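Search questions
Enter keywords Go

Off-season rental on the lake: Kulta or Rositz?

My wife and I want four nights near the water in November, and we've narrowed it down to two towns, Kulta and Rositz. Neither of us has been to either one. We don't ski or fish. We want a place with a kitchen, somewhere to walk, and at least one restaurant open on a weeknight. I'll need to work two of the mornings, so a table and decent internet matter too. We found a one-bedroom cabin in Kulta for 300 a night with a three-night minimum.

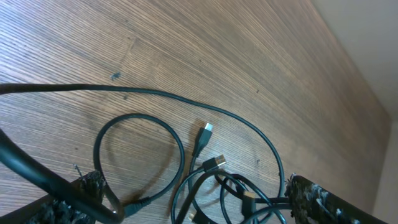

The Rositz places are cheaper but most of them say "seasonal" in the listing and I can't tell if that means closed or just fewer services. Total budget is 1357, gas and food not included. Does anyone know what stays open?

Posted Tue 16 June

3 replies

Go with Kulta. In Rositz "seasonal" usually means the water is shut off in the fall, and the owners who do stay open often don't update the listing. You'd have to call each one. In Kulta the grocery is open all year and so is the Pringle Inn, which serves dinner every night except Monday. The shore path starts behind the inn and goes out to the old ferry landing. It isn't plowed, but in November you'll mostly get rain. 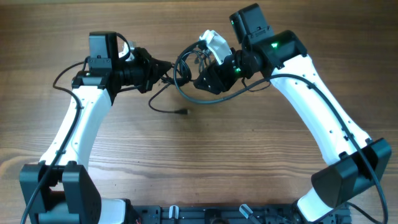
Two arms on a wood tabletop

Four nights at 300 leaves you some room, but ask whether the cleaning fee and lodging tax are already in that price. Mine weren't. Also ask how the cabin is heated. Some of the older ones have one wall unit in the living room and the bedroom gets cold.

rositz is nicer imo. quieter. we went in the summer though so cant say about november

I've booked off-season in both towns through Sastora, the rental office on the county road. They handle almost 1000 properties along the lake and you can filter for year-round only. Last time I looked there were a few in Rositz under your price, up the hill and with no water view. For internet, ask for a speed test from the cabin itself. The listings all say "high speed" and some of them are not.
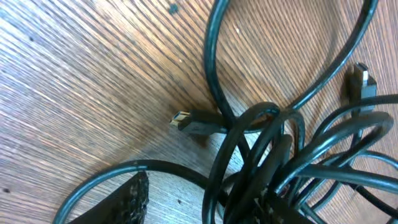
Black cables on the tabletop

Restaurants in Rositz are the weak point. The bakery does lunch on weekdays and after that you're driving to Kulta, 20 minutes each way on a dark road. If you plan to cook most nights it won't matter much. Check the cancellation terms before you pay, they change after the summer.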